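4. Setting up the Wotura propagator for cuttings

Read this section before you plug anything in. If you have already plugged something in, unplug it, and then read this section.

The Wotura is a heated tray with a lid. The maker's leaflet covers the tray and the lid in four languages and the cuttings in none, so this guide fills the gap for members of the Wosstead plant-sharing group who have one on loan. Filling pots is in section 3. Potting on is in section 5.

4.1 Before you start

You will need:
the propagator, with its lid and both vents
the mat that goes under it (grey, smells of tyres)
a jug
clean pots, no taller than the lid allows
cutting compost, or the Palaniappan mix from the group shed
labels and a pencil

Felt pen fades under the lid. By June you will own a tray of blank white labels and a number of opinions about what is in it.

4.2 Placing the tray

1. Choose a level surface near a window, out of direct midday sun. A windowsill will do if it is deeper than the tray. Measure it. People who judge it by eye have bought two trays.
2. Lay the mat flat, ribbed side down.
3. Set the tray on the mat with the cable at the back. The cable is short. Plan your furniture accordingly.
4. Leave a hand's width between the tray and any curtain.

CAUTION: Do not stand the tray on a radiator. It already has a heater. Two heaters make soup.

4.3 First warm-up

1. Put 300 ml of water in the base, using the jug. Pour slowly into the corner marked with a drop.
2. Fit the lid with both vents closed.
3. Plug in and turn the dial to 2. The light comes on amber.
4. Wait until the light turns green. This takes most of an evening and is not improved by watching.
5. Lift the lid and feel the base with the back of your hand. It should be gently warm all over. If one end is cold, unplug the tray and bring it back to the shed.

Note: The dial goes up to 5. We have yet to meet a plant that wanted 5.

4.4 Taking the cutting

1. Water the parent plant the day before.
2. Pick a healthy shoot with no flowers or buds. If every shoot has flowers, pinch them off one and try to feel nothing.
3. Cut just below a leaf joint with a clean blade. Kitchen scissors crush the stem, and somebody will want them for bacon.
4. Take off the lower leaves so that none will touch the compost. Leave two or three at the top.
5. If the remaining leaves are very large, cut each in half across the middle. It looks dreadful and the plant does not mind.

Note: Speckles on a stem are normal on plenty of plants. Soft brown patches that give when pressed are another matter, and belong in the bin.

4.5 Planting and covering

1. Make a hole with the pencil. Pushing the cutting straight in scrapes the cut end, and bends the rest.
2. Lower the cutting in, right way up. We mention this for a reason that will remain private.
3. Firm the compost with two fingers until the stem stands without help.
4. Label the pot now. You will not remember later.
5. Water lightly, let the pot drain, and put it in the tray.
6. Fit the lid. Keep the vents closed for the first week, then open one.

CAUTION: Wipe the inside of the lid if it drips steadily on the leaves. A light mist is what you want. Rainfall is too much.

4.6 Rooting powder

Optional. The shed stocks Faseo powder, which is pink and gets everywhere. Tip a little into a saucer, dip the cut end, and tap off the extra. Throw away what is left in the saucer. Tipping it back into the pot saves a few pence and spreads whatever the last cutting had.

4.7 Checking for roots

Do not pull the cutting up to see. Look for new growth at the top, or for roots at the holes in the bottom of the pot. If you really must do something, tug very gently at the stem. If it resists, leave it alone. If it comes out in your hand, put it back and tell no one.

Lost lids, dead lights and general grievances go to Kumudini Paul at the shed. Please quote the loan number on the underside of the tray (the one for the demonstration tray is 1578), and empty out the water before you turn it over to look.
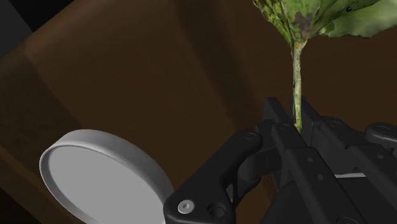 Fig. 4. Upright cutting with speckled stem and two leaves at the top.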